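Section 26. Garment handling with paired hand grippers

26.1 Scope. These rules apply to all operators recording folding tasks at Cedstead with the Swai gripper set. They are to be read together with Clinano procedure 134.

26.2 Before starting

1. Clear the table of tools, cups and spare garments.
2. Lay the garment flat, with the sleeves opened out.
3. Check that both finger tips are clean and firmly seated.
4. Route each cable clear of the garment and the operator's feet.

Caution: Do not pull a garment that has caught on a gripper. Open the fingers fully and release it by hand.

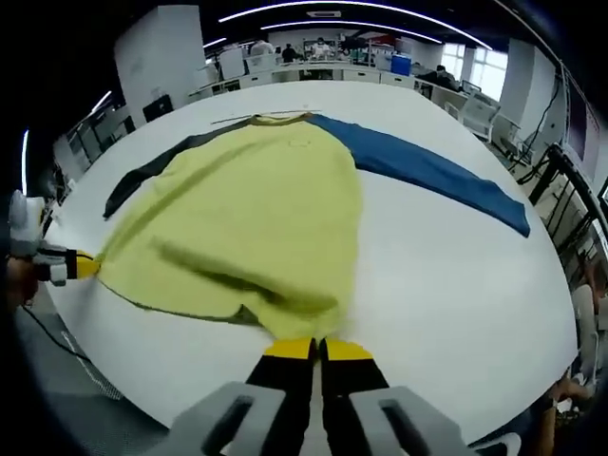
26.3 During the task

5. Take hold of single edges or hems wherever possible – avoid buttons, zips and printed areas.
6. Move both grippers at an even pace and keep them apart.
7. If a fold slips, finish the attempt and mark it as failed in the log. Failed attempts must not be deleted.

Note: Persons not taking part shall keep clear of the table edge while recording is under way.

26.4 Faults are to be reported to Jeptoo Ondieki on extension 2373, quoting the gripper number.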